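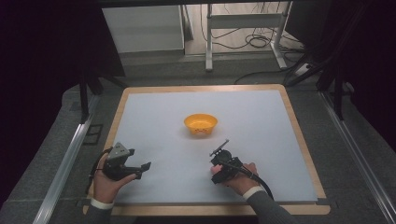 A small yellow-orange bowl on a pale board set over a light wooden tray.

Vamness to supply Skindo tableware to Kassa canteens

Vamness will deliver its Skindo range of reusable bowls and plates to canteen operator Kassa starting in August. The contract covers 81 sites and runs for two years, with an option to extend.

Skindo items are rated by the manufacturer for 500 commercial dishwasher cycles. Each piece carries a batch number, and sites will return worn items to the Zirnico depot for sorting and regrinding. The first delivery consists of bowls only. Plates follow once the current stock at each site has been used up.

"Stacking height was the main requirement, as most of the kitchens have fixed shelving," said Rima Hamdan, head of purchasing at Kassa.

Prices were not disclosed. Vamness employs 449 people in molding, finishing and logistics.

Press contact: Mattes Brandes, Vamness Communications. Product data sheets are available on request.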